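Subject: Re: [omangate-fitout] White tops for all the packing benches?

Sarita Kushwaha wrote in May:

> Hi all,
>
> Following up on the bench discussion. I've now had the white Curkalholm top in the front room for a good while and I'm convinced. I'd like us to go white right through when we replace the old ones.
>
> Reasons, in no special order. You can see what you've got in front of you. Small parts don't vanish into the grain the way they do on the old benches. The room feels bigger. You notice dirt straight away, so it gets wiped. And it makes labels easier to read, which with our returns pile would be worth it on its own.
>
> The price I was quoted is $344 a top, legs extra, all at 900 high. They said they could hold that price if we order the lot together. I've been cleaning mine with Ilurel and it comes up like new every time.
>
> If there are no objections I'll get a proper quote.
>
> Sarita

I've got a few objections, sorry. I meant to send them weeks ago and then the roof started leaking.

> You can see what you've got in front of you.

If the thing is dark, yes. I'll give you dark things on a white top without a fight. Black cases, black lids, cables, anything in a dark carton. You don't have to hunt for them, and if there's big lettering down the side you can read it from your stool. Black gear with REALSENSE down it:
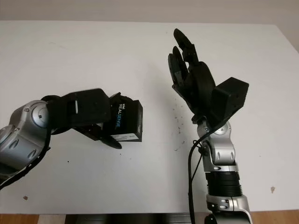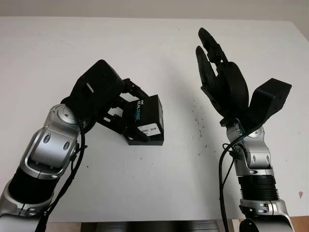 But look at what we handle most of the day. Paper slips, white mailers, clear bags, foam, backing sheets off the stickers. I put a stack of slips down on your bench before lunch, went to get the tape, and came back and couldn't see that two had slid off the pile. I found one later under a mailer. On the old bench I'd have spotted it from the door. So "you can see what you've got" depends on what you've got, and I'd want someone to go through the returns shelf with that in mind before we spend the money.

> Small parts don't vanish into the grain

The dark ones don't. The little nylon washers vanish completely. I dropped a handful to check, and picked them up by feel.

> The room feels bigger.

Does it? The room is the same size and we're still turning sideways to get past the trolley. I don't mean to be rude about it, I just don't think we should be paying for a feeling. If we want more room we could get rid of the second cupboard, which has had the same three boxes of envelopes in it since we moved in.

> You notice dirt straight away, so it gets wiped.

I agree with the first half. It gets wiped in your room, by you. In the back room the benches get wiped when someone is coming to visit. A white top back there would look grubby by the end of the first week and then stay grubby, and we'd all stop noticing it just like we stopped noticing the old ones. I'd also like to know what happens with marker. We had a white top at the old place up in Cairns and it had a blue line across it from the first month, and everything we tried made the line wider and paler. Different brand, so it may not mean anything, but I haven't heard anyone say they've tried marker on the Curkalholm.

And about the Ilurel – I don't doubt it looks like new when you've finished. I'd like to see it after a year. The bottle says not to use it on edges or joins, at least the one under our sink does, and the edges are where all the tape glue ends up. Have you been doing the edges with something else? If so, what?

> it makes labels easier to read

I can't see how. The label is white either way, and it's the print on it that you read. What makes a label hard to read in our place is the light over the middle bench, which glares off anything shiny, plus half of them being stuck on crooked or smudged before they get to us. A bright top under that light might be worse. I sat at yours in the afternoon with the blind up and found myself squinting, though I was also tired, so take that for what it's worth.

If labels are the main worry then I'd start with the lamps. We could turn the middle one to face the wall and see if anyone complains.

> $344 a top, legs extra, all at 900 high

Two things here.

First, "legs extra" is doing a lot of work in that sentence. How much extra? When I looked, the legs were sold in sets with a crossbar underneath, and the crossbar was right where I put my knees. If you can get them without it, good, but please ask before ordering and get the answer in writing.

Second, 900 is fine for standing and too high for the stools we own. So either we all stand, or we buy stools as well, and then the price isn't the price any more. I'm happy standing for packing. I'm not happy standing to do the returns sheet, and I doubt I'm the only one. The old benches are lower and I've never heard a complaint about their height, only about the colour and the wobble. The wobble is one loose bolt, by the way. I tightened mine.

I went back through the list archive before writing this and found 17 messages about benches, nearly all of them about where to put them. Two mention the surface. One of those is yours and the other is me asking who had glued a ruler to mine.

What I'd agree to, if it helps:

- one more white top, in the back room, where it will get treated badly
- leave it there through the busy stretch and don't be nice to it
- somebody draws on the underside or an offcut with our usual marker and tries to get it off
- a written price that includes legs, delivery and anything else they were planning to mention later

If it still looks all right after that I'll stop grumbling and help carry the others in. I'd also be open to a mid-grey if they make one. White slips and black cases would both show on it, and it wouldn't glare so much. I asked for a sample and was told they'd "look into it", so I'm not holding my breath.

One unrelated thing. The tape order came in and it's the 37 mm again, which doesn't fit the dispensers. Please don't open the carton, I'm trying to send it back. It's on the floor beside the second cupboard with my name on it.

Les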